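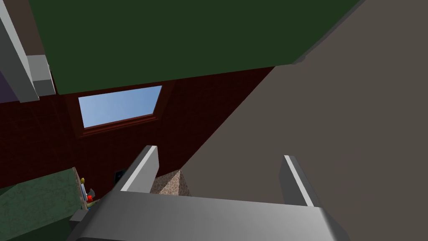

Ornance is a simulated kitchen kit for testing home robots, first released by Omstead in January. Its great charm is variety - walls, counters and floors can be swapped at will, so one test may put a two-fingered gripper in a room with dark maroon brick and a green ceiling. The full set holds 1,000 room styles. 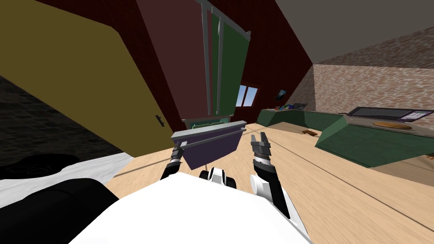 1 min read

Drawers are the best-loved part of the kit. A robot can take hold of one with its left arm and keep the right free, a lovely thing to watch. Designer Priya Achterberg built 14 drawer tasks, and some 55 more cover counters and cabinets. A smaller edition, Zonance, has 100 rooms.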